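3.2 Assignment of virtual machines to session groups

The allocation service, called Pramia in the remainder of this paper, takes a list of user accounts and returns a host, a desktop image and a session group for each. Earlier work by Singhal and Thakur treated the three assignments as independent table lookups. That approach is easy to audit but performs poorly when many accounts in one group log in within the same short interval, as happens at the start of a teaching period. We therefore compute the host and the group together.

Each host h has a memory capacity C(h) and a list of desktops already placed on it. An incoming account u carries a memory demand m(u) and a group label g(u). The service places u on the host with the lowest value of

S(h, u) = a * L(h) + b * N(h, g(u))

where L(h) is the fraction of C(h) in use and N(h, g) is the fraction of group g already running on h. The weights a and b are set by the site administrator. A high value of b spreads a group over many hosts, which limits the effect of a single host failure on that group. A high value of a gives placements close to plain load balancing. Hosts for which the placement would exceed C(h) are removed before the scores are compared. Ties go to the host with the lower index.

The test installation had 44 hosts in two server rooms at the Admont site. The account list held 2000 entries, of which 1424 were active during the February measurement period. Inactive accounts kept their mapping entry but had no machine powered on. Every active account was given a desktop cloned from one of 10 base images, and the image was fixed by the group label. Shakya and Nishad describe the cloning procedure elsewhere, and it was used here without change.

Mapping entries are stored in a single replicated table. A row contains the account name, the host index, the machine identifier, the group label and a version counter. The counter increases by one each time the row is written. A broker that holds a row with an old counter must fetch it again before opening a session. We found this check to be necessary after a host was drained for maintenance and two brokers continued to send users to machines that had been moved.

Login requests were replayed from broker logs with the original spacing between requests. The same host cluster also serves remote workstation sessions for the engineering laboratories. These sessions were excluded from the replay, but their memory use was counted in L(h).

Figure 4. Laboratory work cell with a vertical end effector over a wooden board on a perforated table. 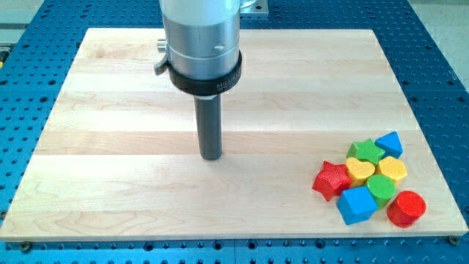 3.3 Behavior under host failure

To study failure, one host at a time was removed from the cluster while the replay was running. The broker marked the host as lost after three missed heartbeats and returned its accounts to the placement queue in order of login time. Scores were computed again for each account, with the lost host left out of the candidate list. Group labels were not changed during recovery.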